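Stisto Community Help
Teaching and Demonstrations

Thumb keeps drifting under the fingers when I teach a lid-closing task by glove

Posted by Ottó Borbély
July 7, 2020

Hello everyone, and thank you in advance to whoever has the patience to read all of this. I am fairly new to teaching by remote control. I came over from the hand-guiding side of things, where you take hold of the arm and walk it through the motion yourself, and I have to say I miss being able to feel what I'm doing!

The task I picked is a small one, or so I thought. There is a little plastic trash bin with a flip-top lid on a white table. The lid starts out open, and I want the hand to come in from behind it, touch the lid with the thumb or the fingers, whichever works, and tip it forward until it shuts. I wear the glove, I watch the arm from a chair to one side, and I record each try with the Zukgate recorder. So far I have 40 tries saved and I would only call 6 of them good enough to learn from.

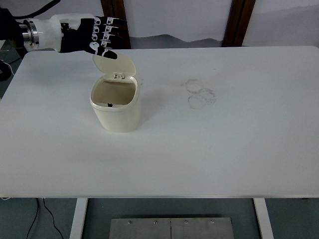 My trouble is mostly with the thumb. In my own hand it feels as though I am holding it out to the side, nice and relaxed, but on the robot it curls down below the fingers and gets to the lid before I mean it to. Then either the bin slides away from me, or I jerk my hand back and the whole recording has a nasty hop in it. I did the glove calibration in January when we set everything up, and I haven't touched it since.

So I suppose I am asking two things. Is it the calibration, or is it me? And should I throw out the tries with the hop in them, or can they be trimmed and kept? I'd hate to lose a whole afternoon's work, but I would also hate to teach it my bad habits.

Ferenc Bárány

Hi Ottó, welcome, and don't be discouraged. Small lids are harder than they look, and I spent a good long while knocking over a pepper mill before I got anywhere with mine.

I would start with the calibration. January is a long time for a glove. The straps stretch, you put it on a little differently each time, and the thumb suffers first, since it has that sideways motion the fingers don't have. Do it fresh at the start of every session. When it asks you for the flat hand, press your palm on the table and really spread the thumb out, farther than feels natural. Then, before you record anything, make a slow fist and open it again while you look at the robot's hand and not at your own. If its thumb still ends up lower than yours, there is a thumb offset on the hand page of the settings. Change it by 2 degrees at a time and try the fist again. It's tempting to give it a big push, but then you lose your pinch, and you'll want that later on.

As for whether it is you – well, partly, maybe! Sitting off to the side makes it very hard to judge how far behind the lid you are. Move your chair so you look along the table from the same side as the arm, or stand up if your back allows it. I also pause for a breath with the hand behind the lid, then come forward in one go. Keep the pause short, though, or the robot learns to wait there too, and mine stood behind its pepper mill like it was waiting for a bus.

On the old recordings, I'd keep your good ones and set the hoppy ones aside in their own folder. Trimming is fine if the hop comes at the very end, after the lid is shut. If it's in the middle, please don't cut it out and join the two halves, or the arm will seem to leap from one place to another, and the training takes that quite seriously.

jakab_bench

just use more demos. i had 96 for a drawer and it was fine

Stelter

Agree with Ferenc on calibrating every time. One small thing to add about the sliding: put a bit of removable putty under the bin while you practice. Once your hand has learned the motion, take the putty away and record your real set without it, pushing more gently and lower down on the lid, closer to the hinge. You'll need a little more force there, but it is much less likely to tip the bin over.

Also check the speed scaling in the recorder. Ours had been left on full after somebody else's session, and turning it down by half got rid of most of our hops before we changed anything else.

Ottó Borbély

Thank you all so much. I redid the calibration this evening with my thumb spread wide, and the fist test already looks a good deal better. I'll move the chair and try the putty tomorrow, and I'll write back here with how the new set comes out.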